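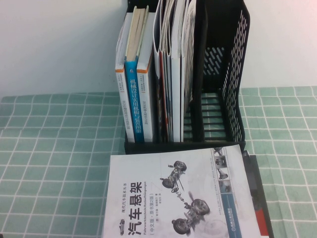 Droveneck社の見学会で使う実演台について、開場前の点検結果をまとめる。点検は土曜日の午前、来場者を入れる前に行った。実演の題目は本立ての整理で、台には薄緑の格子柄の布を敷き、黒い本立ての左側に本と薄い冊子を立て、右側は空けてある。手前には『汽车悬架』の大判の本を平置きにした。判定は「可」「条件付き可」「否」の3段階とし、気づいた点を各項目のコメント欄に書く。

1. 会場と動線

1-1 来場者の立ち位置の表示
判定:可
コメント:床の黄色テープは貼り直し済み。入口側の角が前回はがれていたので、休憩のたびに見ること。

1-2 通路幅
判定:条件付き可
コメント:受付机を壁側へ寄せれば車いすでも通れる。机の移動は開場30分前までに終える。

1-3 1回あたりの入場人数
判定:可
コメント:見学会全体の申込みは54名。3組に分けて案内する。組の入れ替え中は実演を止める。

1-4 避難口の表示
判定:可
コメント:パネル展示の裏に隠れていたものを、展示のほうを動かして見えるようにした。

2. 実演台と対象物

2-1 台のがたつき
判定:可
コメント:四隅を手で押して確認。脚の調整ねじに緩みなし。

2-2 敷物のずれ
判定:条件付き可
コメント:布の端が台の縁から垂れる側は、来場者の荷物が引っかかるおそれがある。裏側をテープで留めること。留めたあとに本立ての位置を合わせ直す。

2-3 本立ての固定
判定:条件付き可
コメント:本が片側に寄っているので、横から押したときの動きを見ておきたい。午後の組の前に滑り止めを敷いて再確認する。

2-4 対象物の状態
判定:可
コメント:背表紙の破れ、ページの外れなし。薄い冊子は束になるとつかみ分けが難しい。説明員は「1冊ずつ取れないことがある」と先に伝えておく。
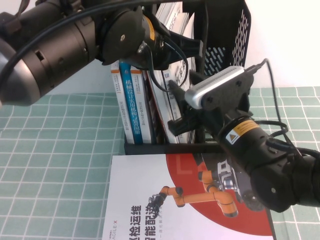 2-5 予備の対象物
判定:可
コメント:予備の本は控室の棚に置いた。差し替えは説明員が行い、来場者に手伝ってもらわない。

3. アームとその周辺

3-1 非常停止ボタン
判定:可
コメント:操作卓側と説明員側の両方で押して停止を確認。復帰の手順書は操作卓の引き出しに入れた。同じものをもう1部、説明員に持たせる。

3-2 動作速度の制限
判定:可
コメント:見学会用の設定に切り替え済み。電源を入れ直すと通常の設定に戻るため、昼休み後に必ず見直す。

3-3 2本のアームの干渉
判定:条件付き可
コメント:両方の手先が本立ての上で近づく動作がある。低速で通しの動作を3回行い、接触はなかった。ただし本の並びを変えた場合は試していない。当日は並び順を変えないこと。

3-4 ケーブルの取り回し
判定:条件付き可
コメント:カメラの細いケーブルは輪になって外へ出ており、アームが伸びたときの余裕は足りている。上側の太いケーブルは、結束の位置をTurneckの担当に見てもらう。

3-5 注意ラベル
判定:可
コメント:手首の黄色いラベルは汚れなし。来場者の位置からは文字が読めないので、同じ内容を立て札にして台の横に出す。

3-6 指先の緩み
判定:可
コメント:ねじの増し締めを実施。指で軽く引いてもずれない。

4. 電気と記録

4-1 電源タップの容量
判定:否
コメント:実演台と展示用モニターが同じタップにつながっていた。モニターをStougaardの展示側の回路へ移し、移したあとに再点検を受けること。これが済むまで実演は始めない。

4-2 漏電遮断器
判定:可
コメント:テストボタンで作動を確認。

4-3 動作記録の保存
判定:可
コメント:保存先の空きは100時間分ほど。Rotlowへの提出用に、組ごとに分けて保存する。

4-4 配布資料
判定:条件付き可
コメント:持ち帰り用の案内に、緊急時の連絡先が入っていない。刷り直しは間に合わないので、別紙をはさむ。

5. 開場までに残っている作業

電源の移設と再点検(4-1)
敷物の裏留めと本立ての位置合わせ(2-2)
受付机の移動(1-2)
注意書きの立て札(3-5)
配布資料への別紙はさみ込み(4-4)

滑り止めの再確認(2-3)は昼休み中に行い、結果を本表の余白に書き足す。終了後はアームを待機姿勢に戻し、主電源を切ってから台の上を片づける。本表は受付の青いファイルに綴じておくこと。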